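# Overnight no-knead dough, quick version

Writing this down fast so Isa stops texting me for it. Makes one round loaf. You need flour, salt, instant yeast, water and a pot with a lid that can take a hot oven.

**Night before**

- 3 cups bread flour
- 2 tsp salt
- 1/4 tsp instant yeast
- 1 1/2 cups cool water

Dry stuff first, whisk it. Water in. Stir with a spoon handle until no dry patches. It'll look shaggy and kind of ugly, fine. Cover, leave on the counter, go to bed. 10 hours minimum, 14 is better in a cold kitchen.

Don't add more flour at this point. Really. Cherry Mae Yap added half a cup becuase it felt sticky and got a brick.
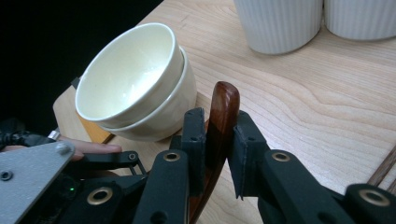 Salt and yeast get measured out before anything gets wet. I used to do it by eye and ended up with one flat loaf after another. Small plain bowls work best, nothing fancy - a pair like the cream-white ones, which stack one inside the other and have a smooth glossy inside so the last of the salt tips right out. Mugs are ok too. Just not the measuring spoon straight over the dough, your hand slips once and that's the batch.

**Morning**

1. Dough should be doubled and bubbly on top. Flour the counter, scrape it out.
2. Fold the edges into the middle, 4 or 5 folds. Flip seam side down.
3. Onto parchment. Towel over it. Rest 35 minutes.
4. Pot in the oven *while it rests*, lid on, 450F.
5. Slash the top. Lift parchment and all into the pot. Lid back on. Use real mitts.
6. 30 minutes covered, then 10 to 15 uncovered. Dark brown, darker than you think.

Cool on a rack for an hour. Cutting early = gummy middle.

**If it goes wrong**

Flat and spready - sat too long, or kitchen too warm. Cut the time by 2 hours.

Pale crust - oven runs cool. Get a cheap thermometer, mine was off by 25 degrees.

Burnt bottom - put a baking sheet on the rack under the pot. Jomar Pascual's trick, works every time.

Keeps two days cut side down on a board. Freeze the rest sliced. Rye verison coming in October when I have time.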